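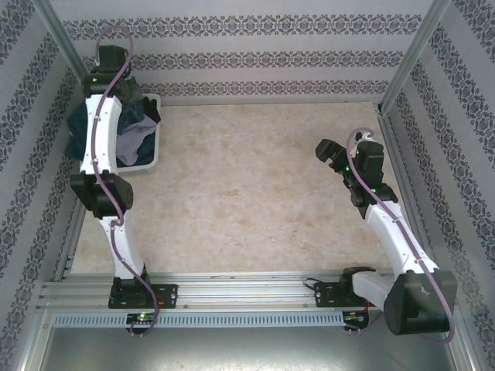 Seixas
Posting this under Teleop because the thread about grippers got locked. I have been recording demonstrations for a laundry task for most of June and I want opinions on leader arms versus hand guiding. The job is: take one garment out, lay it flat on the floor of the cell, fold it, push it aside, take the next. Both arms sit on the same aluminum rail along the near edge, and the basket is in the back-left corner, so the left arm does all the picking and the right arm waits out in the open part until there is cloth to hold. The dark navy piece hanging over the rim is the easy grab. The pile behind it is where my recordings go bad. I have 169 episodes and would keep maybe half.

Gatov
What is wrong with the bad half? Dropped cloth, or slow?

Seixas
Mostly hesitation. I reach in, stop, back out, reach in again. When I play it back the arm hovers over the basket for several seconds. The policy learned that very well. It hovers and then does nothing.

Dostard
Trim them. Cut everything between the first approach and the actual close of the gripper. I did this on a dish task and it helped right away.

Gatov
I would not trim. If you cut out the middle the arm position jumps, and the policy gets two frames that don't belong together. Either throw the episode out or keep it whole.

Dostard
You blend over the cut. If the arm was hovering it is in nearly the same place on both sides anyway. Mine had no jump you could see.

Gatov
Cloth moves when you poke at it. The arm is in the same place, the pile is not.

Dostard
OK, fair for cloth. For dishes it was fine.

Kuler
To the original question: leader arms. Hand guiding puts your own hands and sleeves in front of the camera, and with two arms you need one hand on each and can't see past your elbows. I tried it for 32 episodes and deleted all of them. The wrist camera had my thumb in it.

Seixas
I don't have wrist cameras on yet, only the fixed one. Does it still matter?

Kuler
Yes. Your head ends up over the basket.

Gatov
Hand guiding has one thing going for it, you feel the cloth. With leader arms and no force feedback you find out the gripper is holding two layers when the second one comes up with it. For the picking part I still prefer hand guiding, then replay the joint positions with nobody in the cell and record the replay.

Kuler
Replay on cloth? You just said the pile moves.

Gatov
For the first grab, with the garment hung over the rim the same way each time. Not for the rest of the pile.

Kuler
Then you have taught it one grab.

Seixas
I tried replay early on. It worked for the rim piece and missed on everything under it, so I'm with Kuler there. What about the left arm's reach? To get to the back corner I have to bring it up high and come down over the basket, and the upper link covers part of the clothes from the camera. Some of the hesitation is me trying to see.

Dostard
Move the basket forward.

Seixas
Then it takes up the folding area. The floor isn't big.

Dostard
Move it along the left wall, halfway. You lose a bit of floor and you gain a shorter reach.

Kuler
Or are you driving from the camera picture or looking straight into the cell? If you stand beside it and look in, you are using something the policy doesn't have. Drive from the monitor only. You will be worse at it for a day and the recordings will be better. If you can't find the cloth on the monitor, the policy can't either, and then you know the camera needs to move.

Gatov
Agree with this one.

Seixas
I was looking straight in. Will switch. Also going to try the basket halfway along the left wall, and I'll do the first session with single garments before I put the full pile back.

Dostard
Don't mix the old basket position with the new one in the same training set unless you have plenty of both.

Gatov
I would mix them. Otherwise it learns a location and ignores the basket.

Dostard
With 169 episodes it will learn neither.

Seixas
08/02/2019 update. Basket moved, monitor only, leader arms for everything. Recorded 19 in the first session and kept all but two. Cable on the right arm snagged once during a fold, so I've taped the loop closer to the wrist. Training on the new ones alone first, then I'll add the old good ones and post both results.

Kuler
Post the failures too please. Which garment does it miss?

Seixas
Will do. So far the black one, when it's down against the side of the basket.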